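Monday, 24th August. Uvinis bench kit, day 2 of the trial

So much better than Friday's demo led me to hope! We finally have the kit on the brown table with real glassware in reach, and I got to spend the whole morning on it with Kalevi and Sointu. Plurutdale are lending us the two-arm version until the end of the month, after which we either buy or send it back.

What I like so far: the wrist mount takes different end tools without redoing the whole setup, and the status rings on the bases are easy to read from the door. Joonas had the start-up down to 11 minutes on his second go (the manual allows 35).

Morning session, beaker and amber liquid:

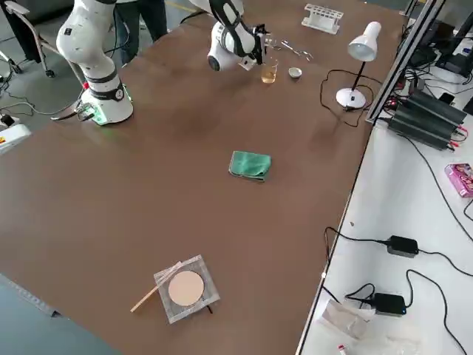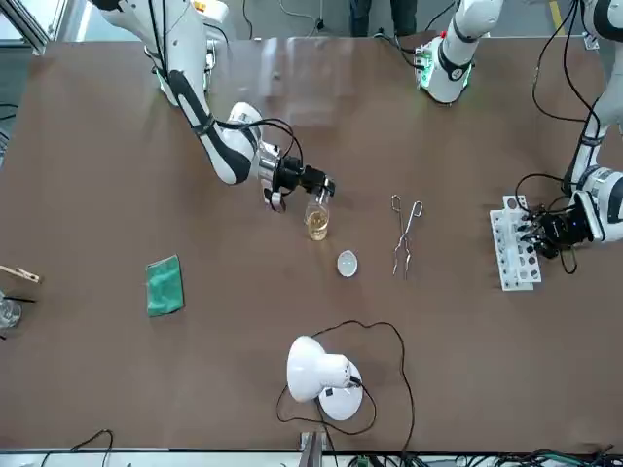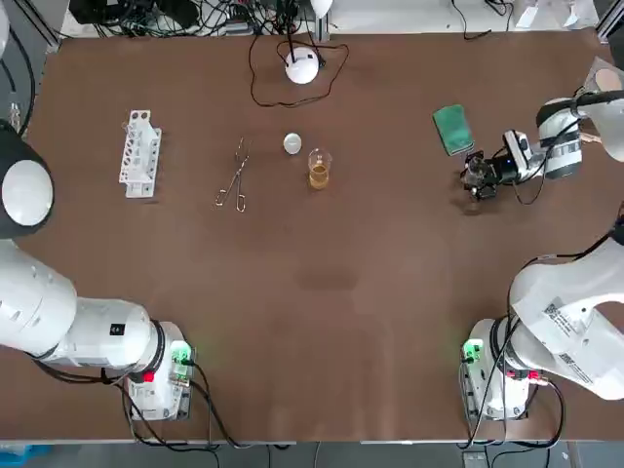
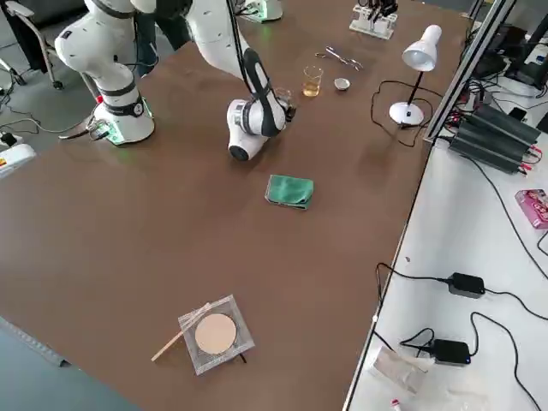 Still open. The quote from Lestdale for the service plan covers 1,000 hours, and I want to know if idle time with the arms powered counts toward that. Heikki is calling them. I'd also like a second opinion on cable routing at the wrist, as the guide gives it one thin paragraph and we'll be swapping tools a lot.

Somkiat wants the Vashisht kit in for comparison before we sign anything. Fair enough, though I saw that one in April and the teaching software was painful next to this (menus inside menus, and no undo).

To do: ask for the spare finger set, write up grip settings for small glass, find a longer bench slot for Thursday. Sointu has the login.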